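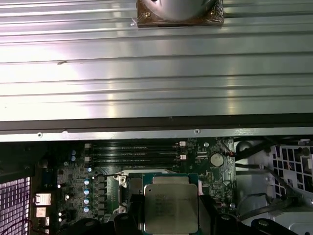
Every few months someone tells me the desktop computer is finished. Buy a sealed box, they say, use it for four years and hand it back. I have my doubts, and they start with a screwdriver.

My own machine is 7 years old. I have had the side off more times than I can remember, and in that time it has needed a new fan and a new coin-cell battery. The battery came from the corner shop. When I asked Morin, who sold me the thing, what a full service would cost, the answer was £192, and the man on the phone wanted to talk about an upgrade plan instead.

The trade has an answer to all this. Grimura's latest leaflet promises "up to 600 hours saved" by never opening the case. Saved from what? I don't know anyone who has spent a tenth of that on repairs. Darlene Arsenault made the same point in her newsletter last July and was told she was being sentimental.

Perhaps she was. Memory in slots takes up room, metal cases are heavy and they scuff, and most people will never lift a processor out of its socket. I accept all of that. But a socket with a lever on it was put there by somebody who expected the part to come out again one day, and I would like to see the sums before we agree to give that up. So far I've seen 2 brochures and a discount code.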